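Divix has put a robot arm on the sorting job at the Flellport works. A few posts on how the job is set up and what it does to the shifts. I write the work instructions there, so this is mostly about work instructions.

The job: short hollow cylinders, two colours, arrive mixed in a blue bin. They have to be picked out one at a time and checked before they go to assembly. People have done this by hand since the line opened.

A full shift by hand is 1465 parts. The arm, on the April settings, managed 908 in the same hours. So it is slower, and the plan was never written on the basis that it would be quicker.

The plan was written on wrists. Sorting is the station people ask to be moved off. Under the old rota everyone did two hours on it and then swapped. Under the new one there is no swap, as there is no one to swap with.

We model every layout before we touch the floor. The model is called Flallgate, after the lane the first workshop stood on. It takes an afternoon to change a bin position in Flallgate and most of a week to change it on the line.

Layout as modelled: arm on a grey plate, blue bin on its left, round clear dish on its right, drawers against the back wall. Three renders from the model.
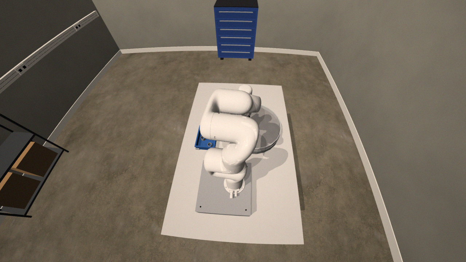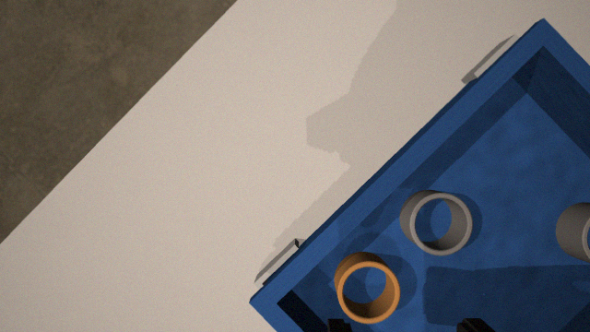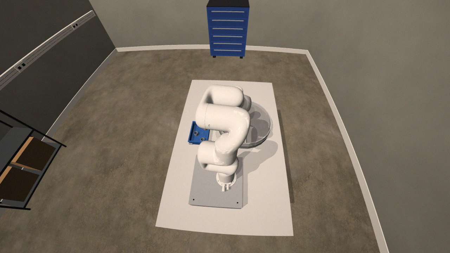

Flallgate renders. First and third: the table from above. Second: close on the blue bin, gripper fingertips at the bottom edge.

The high view is the one the fitters use. It shows where everything stands. The close view is the one I use, as it shows how a part stands in relation to the wall of the bin.

Parts near a wall are the whole difficulty. A person tips the bin, or pushes the part out with a finger, and doesn't think of it as a step. It was in none of the old instructions. I have now had to write it down as a condition: minimum clearance between part and wall, both sides.

If the clearance isn't there, the arm skips the part and goes on to the next. If it has skipped everything left in the bin, it stops and lights the lamp. Someone walks over, moves the parts and presses resume.

That walk is the new job. It has a name on the rota (cell attendant) and a grade, which took longer to agree than the layout did. One attendant covers the sorting cell and the two label printers.

What the attendants have reported so far. The stops come in clusters. Twenty minutes of nothing, then three lamps in a row. Several of them said the waiting was more tiring than the sorting.

I had no line in the instructions for waiting. Draft two gives the attendant the printer checks to do between lamps, at their own choice of time. Draft one had fixed times and was ignored within two days, correctly.

The other change is talk. Sorting was done by two people facing each other, and faults got noticed in conversation: "are yours all coming up rough on one end?" The arm doesn't remark on anything. A batch with a burr on the rim went 400 parts further than it would have done before.

So there is now a hand check at the start of each batch. Ten parts, two people, standing at the same bench. It costs a few minutes. It goes into the instructions as an inspection step, and I have left out that it is also the conversation.

On training: Hayashi, the firm that does our integration, ran a day on the cell for everyone on the rota. The morning was on stopping it and making it safe, the afternoon on clearing a skip. The afternoon was too short. Most people wanted another hour with the resume sequence and have since had it.

What the training didn't cover was why it skips. I've added a page with the close view printed large and the clearances drawn on in pen. It gets read more than the rest of the document put together.

Headcount, as I've been asked: no posts have gone from the cell. Two people moved to packing, both at their own request. I can't say what the figure will be next year and I don't set it.

Nearly 3000 parts went through the cell last week over all shifts. The skip rate is falling a little, mainly from a shallower fill. We used to fill bins to the rim. Fewer parts per bin means more bins carried, and the carrying is done by people, so that has gone on the list too.

Draft three of the instructions is out for comment from 4 May 2020. Paper copies are in the rack by the printers. Write on them. If a step is wrong, cross it out and put what you do in its place.

Open items: lamp can't be seen from the second printer. Resume button is on the far side of the cell from the walkway. Bin weights after the fill change still to be measured.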